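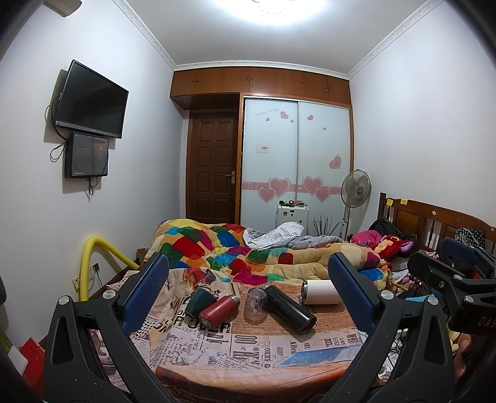
Ticket: musty taste in hot drinks, several vessels affected
Opened: Mar 12, 2021
Site: Skoswood, Orkisley — first-floor bedroom, shared kitchen on same landing
Reported by: Effie Gourlay
Handled by: Annag Mackay, second line Nuala Mulligan
Priority: low
Status: closed, cause found

Original report (E. Gourlay)

Tea made in the landing kitchen and carried back to my room tastes stale and slightly earthy. It's worst from the long black flask and noticeable from the red one. The green mug is sometimes fine and sometimes isn't. I also use a white tumbler and a clear cup, mainly for water, and I can't say for certain whether they are affected. Everything lives on the small table by the bed. It has been going on long enough that I've thrown away a box of Kaewsai tea, thinking it had gone off. The new box tastes the same. Could somebody check the water?

Entry 1 (A. Mackay)

Acknowledged. Asked reporter for the following before any visit:

Which tap is used to fill the kettle.
Whether anyone else on the landing has the problem.
How the flasks are washed, and with what.
How they are kept between uses, caps on or off.
Whether the taste is present in cold water as well as hot.

Entry 2 (E. Gourlay)

Kitchen tap, cold. Eilidh Purves across the landing uses the same kettle and has no complaint. Flasks are rinsed under the hot tap with a drop of washing-up liquid and given a shake. Caps go back on straight away so they don't get lost. Cold water from the clear cup tastes normal. Cold water left overnight in the black flask does not.

Entry 3 (A. Mackay)

Kettle and tap provisionally ruled out on the strength of E. Purves having no symptoms, though she drinks coffee and takes it strong, so the comparison is weak. Passed to Henrike Görtz for a view on the water. Advised reporter to leave all caps off until further notice.

Entry 4 (H. Görtz)

Ran the kitchen cold tap until steady, then took a sample in a clean jug. Nothing by smell or taste. Boiled a kettleful, let it cool in the jug, same result. Kettle has a light scale ring, descaled it while I was there. I don't think this is a supply fault and I don't intend to send anything to a laboratory unless other landings report it.

Bathroom basin tap also checked, as residents do fill from it. Same result.

Entry 5 (N. Mulligan)

Taking over the vessel side. Method proposed: change one thing at a time, plain water only, no tea until the source is known. Tea hides too much, and the reporter had begun to taste the fault in everything.

Test A. Each vessel rinsed, filled with freshly boiled water from the descaled kettle, closed where it has a lid and left for 6 hours. Small amount then poured into a kitchen glass and tasted cold by two people, neither told which vessel it came from.

Results, Test A:

Green mug: clean.
Clear cup: omitted, unsuitable for boiling water as far as anyone could tell me.
White tumbler: clean.
Red flask: faint taint. One taster only.
Black flask: strong taint. Both tasters, no hesitation.

The mug result conflicts with the original report. Asked reporter whether the mug is used as a mug or as a cup for the flasks. Answer: both. Tea from the black flask is usually poured into it. The "sometimes fine" in the report therefore lines up with whether the tea came straight from the kettle or by way of the flask. Mug removed from the list of suspects.

Entry 6 (N. Mulligan)

Test B. Black flask, body and lid tested separately. Body filled with boiled water, covered with a saucer. Lid taken apart as far as it goes by hand and left in a bowl of the same water.

Body: clean, or near enough that the tasters disagreed.
Lid: strong taint, plus brown specks in the bowl.

The sealing ring in the lid had not been out before. Reporter was unaware that it came out. Behind it there was a dark film, tea residue for the most part, and what I'd call mould without having put it under anything. Lifted the ring with the handle of a teaspoon. Do not use a knife for this, the edge of the groove marks easily and a marked groove will leak.

Entry 7 (N. Mulligan)

Cleaning procedure as carried out on the black flask. Recorded in full because the same query comes up from other rooms.

Remove the ring. Wash it separately in hot soapy water, working along the inside edge with a soft toothbrush kept for the purpose.

Clean the groove with the same brush. Go round until the brush comes away without colour. It took longer than expected.

Dissolve one Fumaden tablet in 1000 ml of water at 60 degrees. Pour into the body, keep some back in a bowl for the lid and ring. Leave the body OPEN. The tablet gives off gas and a closed flask will build pressure.

Leave until the fizzing has stopped and the water has cooled.

Empty, then rinse 3 times with plain hot water. Ring and lid likewise.

Dry the ring on a cloth and refit it only when there is no moisture in the groove. Check it is the right way round. The flat face goes outwards on this one, other makes differ.

Stand or lay everything with the openings clear and leave it open overnight.

Repeated the procedure on the red flask. Its ring was discoloured but there was little behind it. The body had a brown tide mark inside below the neck, which lifted with the tablet.

Entry 8 (E. Gourlay)

Flasks back in the room. Where should I put them to dry? The kitchen rack is always full and things go missing from it. I only have the table by the bed, and it's small and round, so anything on its side wants to roll towards the edge. The cloth on it is the newspaper-pattern one with the big headlines. It's the only one I've got that fits, and I don't want to put wet things on it if the print is going to come off. 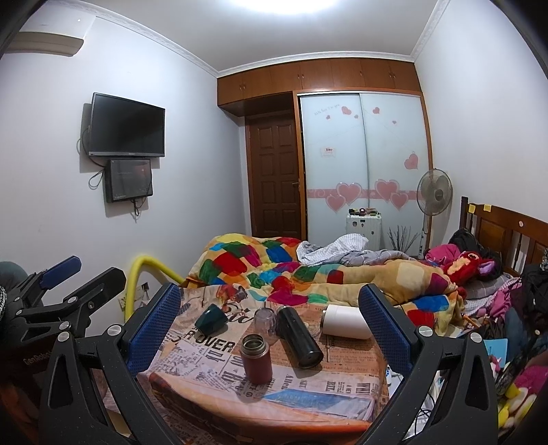 Entry 9 (A. Mackay)

On the cloth: pressed a damp white tissue on a corner of the underside and then on a headline. No transfer either time. It can stay. It will still hold water underneath if the drips aren't wiped, so lift it now and then and look at the table top.

On rolling: a folded tea towel laid across the table is enough. Put the long flask down diagonally, where it has the most room, and keep the handle side of the mug towards the bed. If the mug is laid over to air, it doesn't need a towel of its own. The red flask is better standing up with the lid off, as it is steady on its base and the neck is open to the room. The white tumbler will dry either way.

One further point. The table is close to the bed, and the patchwork bedspread is thick enough to hide a spill until it has gone through. Pour on the far side of the table. Cables hanging beyond the table edge have been mentioned to the reporter as well, and should be tied up clear of any drips. I have left that with her.

Entry 10 (N. Mulligan)

Retest after cleaning. Test A repeated with the same tasters and the same kettle.

Red flask: clean.
Black flask: faint taint. Improved a great deal, but present.

Body retested on its own: clean. Ring retested on its own in a bowl: faint taint. The rubber, or whatever it is made of, has taken up the smell and further soaking is unlikely to shift it. A second tablet was tried at reporter's request with no change — I would not spend a third on it.

Replacement ring needed. Measured the old one across the outside with a ruler, then matched it against the box of spares in the linen cupboard. One fitted. It is slightly thicker than the original and the lid needs a firmer turn to close.

Leak check with new ring: filled with cold water, closed, laid on its side on kitchen paper for the afternoon. Paper dry. Filled with hot water, same again. Paper dry. Did not shake it, and reporter is advised not to carry it loose in a bag until it has been in use for a while.

Entry 11 (N. Mulligan)

Test A, third run, black flask only, new ring fitted. Both tasters report clean. One said it tasted of nothing and the other said it tasted of hot water, which I have recorded as the same answer.

Tea permitted again. Reporter asked to use the new box of Kaewsai, one flask at a time, black flask first, and to note anything odd.

Entry 12 (E. Gourlay)

Had tea from the black flask yesterday evening and again this morning, no earthy taste. Red flask also all right. The tea is quite a bit stronger than I remembered, I think I'd been adding extra to cover it up. I've been leaving the caps off and keeping them in the drawer. Eilidh has had her flask ring out too and says hers was worse than mine. She would like one from the spares box if there's another.

Entry 13 (A. Mackay)

Spare for E. Purves to be raised as its own ticket, please. Different make and it will need measuring.

Cause recorded: residue and probable mould behind the lid sealing ring of the black flask, made worse by storing it capped while damp. Lesser build-up in the red flask. Water supply, kettle, mug and tumbler not at fault. Clear cup never tested hot, no reason to suspect it.

Follow-up: reporter to take the rings out and wash them weekly. Tablet treatment only when there is visible staining. Helpdesk to look at the black flask again in June and reopen if the taint has come back.

Outstanding: the kitchen rack. H. Görtz has a second rack in store and will fit it above the draining board when the wall there has been checked for pipes. Tracked separately.

Closed by A. Mackay with agreement of reporter.

Related tickets
Landing kitchen: second drying rack, fixing above draining board
Kettle descaling, all landings
Flask ring spares: sizes held and how to measure
Fumaden tablets: reorder and where they are kept
White ring marks on bedside table top
Washing instructions for thick bedspreads
Tumbler lid stuck after hot wash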